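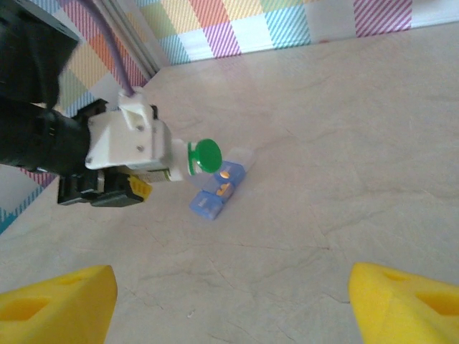
How Did Milk Get to the Front Door?
Pritosix Museum of Everyday Life: Pages for Young Readers

When your great-grandparents were children, many families did not buy milk at a store. A milkman brought it to the house early in the morning, often before anyone was awake. In the town of Pliduvau, the milk came from the Groleck Dairy, which sent its trucks out at 3 o'clock in the morning.

Why so early? Many homes had only a small icebox. An icebox was a cabinet kept cool by a large block of ice, and it could not hold much food. Families needed fresh milk often, and they wanted it in time for breakfast.

A Morning on the Route

Each driver had a list of homes called a route. The longest Groleck route had 192 stops. It began at the dairy gate, went down Diệp Street, and ended near the railroad station. The driver carried the bottles to each porch in a wire basket. Some drivers knew the route so well that they could walk it in the dark.

Before trucks, the milk wagon was pulled by a horse. A good milk horse learned the route too. While the driver walked up to one porch, the horse would move ahead to the next house and wait there.
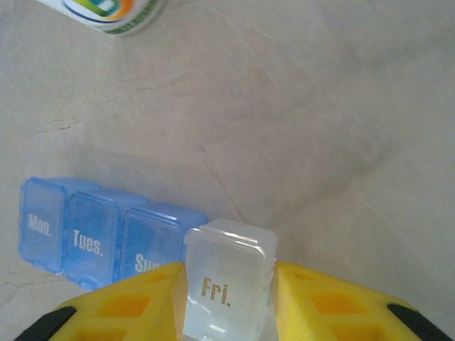 Customers did not need to speak to the driver. If a family wanted something different, they wrote a note, rolled it up, and put it in the neck of an empty bottle. A note might say, "Two quarts today and one butter, please." Some families used a card with a small pointer that could be turned to show the order. The bill was left with the milk at the end of the month.

Some houses had a milk door. This was a little cupboard built into the wall, with one door on the outside and one on the inside. The driver put the milk in from the outside, and the family took it out from the kitchen.

The Bottle Goes Back

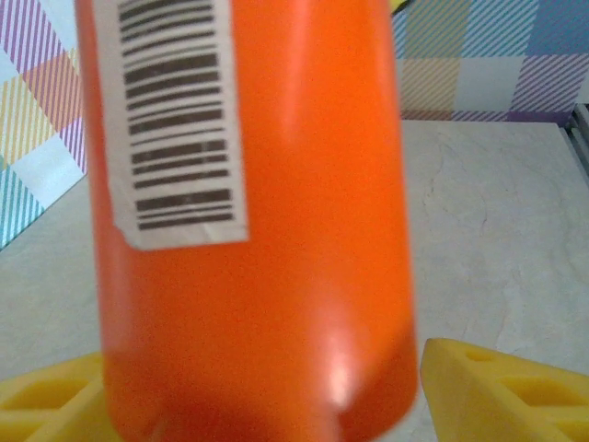 Milk bottles were made of thick glass and were used many times. The family rinsed each empty bottle and set it on the porch, and the driver took it back to the dairy to be washed and filled again. A paper label would not have lasted long with so much washing. Look at the white label on the orange bottle in this section, and you will see that its lower edge is lifting away from the curved plastic. Dairies often avoided this problem by molding their name into the glass or printing it there with a special paint baked on at high heat.

Why Did the Milkman Stop Coming?

Refrigerators kept milk cold for many days, and more families had cars to drive to large grocery stores. Paper cartons and plastic jugs did not have to be returned. The Groleck Dairy made home deliveries for 60 years before its last route closed one May.

Words to Know

Cream line: the place in the bottle where the cream, which floats to the top, meets the milk below.
Quart: an amount equal to four cups.
Route: the set of stops a driver makes, in order.

Ask an older relative or neighbor whether milk was ever delivered to their home, and where the driver left it.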